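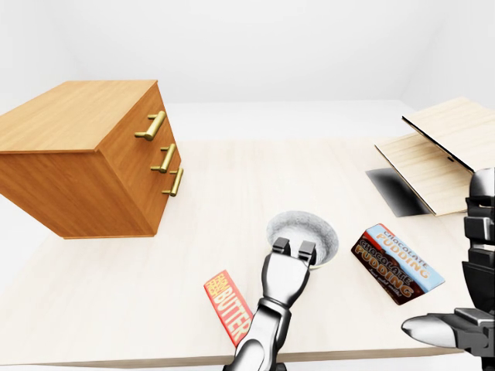 Figure 1. Simulated tabletop used for collection: chest of drawers, open box, bowl, butter package and chocolate pudding box.

Project report: Gathering demonstrations for Poro
Carmela Amato and Borislav Golob
25 July 2022

1. What we set out to do

The assignment asked for a set of examples good enough to train a policy on short tabletop tasks. We picked three: open a drawer, put the butter in the bowl, put the pudding in the box. Everything was collected in simulation, with one of us steering the arm by hand controller and the other keeping the log.

2. Collection

The plan in the proposal was 3000 episodes. We stopped well short of that. Each task got 100 attempts, and Concetta Melis went through the replays and threw out 21 of them, mostly drawer attempts where the fingers slid along the handle and the drawer jumped open anyway. The simulator scored those as successes. We don't think a real drawer would have been so generous.

Object positions were shuffled between episodes, but only within a small patch. The chest never moved. Neither did the lighting, and the wall is plain white in every episode. A policy could do well here by memorizing where the chest is, and our test set would not catch it.

3. Is the data any good?

We are less sure than we were in the proposal. Carmela drives fast and corrects late; Borislav stops above an object before going down. Replays from the two of us look like two different robots — the model has to average them somehow. Settimio Serra suggested labeling each episode by operator. We did this for the bowl task only, and ran out of time to train with the labels.

The pudding task has another problem. Five of the accepted episodes end with the pudding leaning on the rim of the box, which the success check allows. We left them in and marked them in the log.

4. What we would change

More variety before more episodes. Move the chest, change the wall, swap the packages for ones without big lettering. We would also write our own success check before collecting anything, and have both operators practice on the same ten layouts first. Rebecca Testa has the log and the list of rejected episodes for whoever takes this over.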